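Home > Help Desk > Orders and Checkout > Ticket 200: Shipping quote doubles when customer edits the cart

Status: Solved
Opened: 01/07/2025
Opened by: Siiri Manninen
Shop: Birkberg

Hello, and thank you in advance for reading all of this, I know I tend to go on a bit. We run a small shop selling tea and table things, and we moved over to the Ostutley cart in March. It has been lovely for the most part (the gift note field alone has saved me so many emails!). But since the last update the shipping line goes wrong whenever a customer changes the quantity of something. One tray ships for 4 dollars. If they bump it to two trays and then change their mind and go back to one, the cart says 8, and it stays at 8 until they empty everything and start over.

So far I have tried clearing the cart cache, signing out and in again, and a different browser on my sister's laptop. Same result every time. I've also turned off the discount banner, which was a guess on my part and made no difference at all. My listing settings are below.

Weight: 2 lb
Shipping class: Standard
Combine shipping: Yes

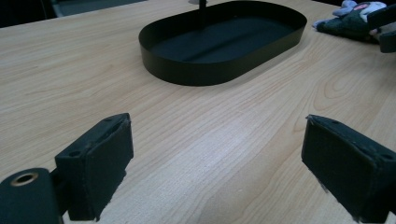
Hi Siiri, thanks for such a thorough write-up, it saves us a lot of back and forth. Could you tell me whether you have the Tustby rates add-on switched on? It's under Shipping, then Extras. If it is, please note down the version number before you change anything. Also, does the wrong price carry through to the order email, or does it only show in the cart? – Dagný Steinarsdóttir

Good morning Dagný! Yes, Tustby is on, and I had completely forgotten about it, because the person who set up our shop put it in at the very start. It says version 15. The order email has the wrong price too, I'm sorry to say, and I have been sending refunds by hand to the kind people who wrote in. I have not dared to switch it off by myself in case the overseas rates go with it. We do send a fair amount abroad and I would hate to give all that away for free.

I also went through the other listings last night with a pot of tea. The mugs and the linens behave themselves. It only happens with items in the Standard class, so the black oval tray is affected and so is everything else I put in that class. 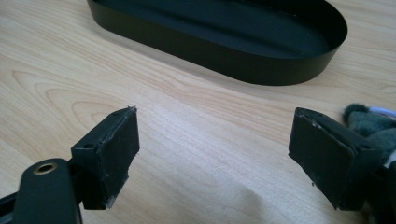 Combine shipping is the setting to look at, then. Both the cart and the add-on are adding the charge when a quantity changes, and only one of them takes it off again. Please leave Tustby on, set Combine shipping to No for the Standard class, and save. Your overseas rates won't be touched. Then try one, two and back to one in a private window. – Dagný

Done, and it went 4, 8, 4, just as it should! I placed a test order as well and the email matches. Thank you so much for your patience. Is there any chance of a warning on that settings page for the next person? You may close this one.

Closed by support. Settings page note passed to the Ruangrit team.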